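NOTICE OF FAULT, CELL 11

Postmont Recovery Works, Kumberg
2019-05-05
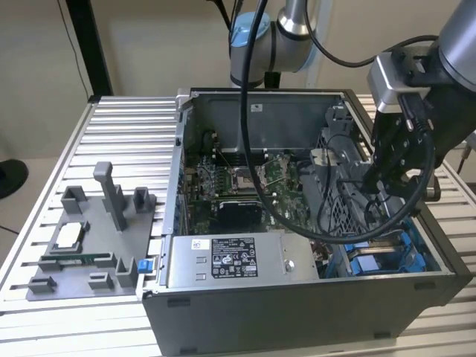
Cell 11, teardown in progress. The processor and a memory module are in the parts tray.

To all staff of the disassembly hall:

At the start of the night shift, the right arm of Cell 11 stopped above an open tower and did not answer the release command. The fault was logged as a grip force error, limit 60, reading 275. No injury occurred. The hall was cleared as far as the yellow line.

Technician Syafiqah Wijaya attended. She reports that the arm was holding nothing. The Zevurus controller nevertheless recorded a load in the gripper, and the load rose each time she approached the fence.

Power to the cell was isolated at the wall. The reading continued for 13 minutes. Staff are reminded that a cell is to be treated as live until the reading is zero, whatever the position of the switch.

Supervisor Cherry Mae Sebastian then consulted the maintenance record. In March the controller had been moved to Cell 11 from the closed plant at Cabrera, where it had served a similar line. Its memory was to have been cleared before transfer. The form is signed, but the signature does not belong to any person on the Cabrera staff list.

Technician Wijaya asked that the following be entered in full: "I put my hand flat on the fence and said that the shift was over. The reading went to zero. I would like a different cell."

The request has been granted.

Until further notice, Cell 11 may be entered only by two persons together. Waiting time of up to an hour may be charged to maintenance. Staff who are asked by the controller to confirm the end of a shift should confirm it.

Office of Hall Safety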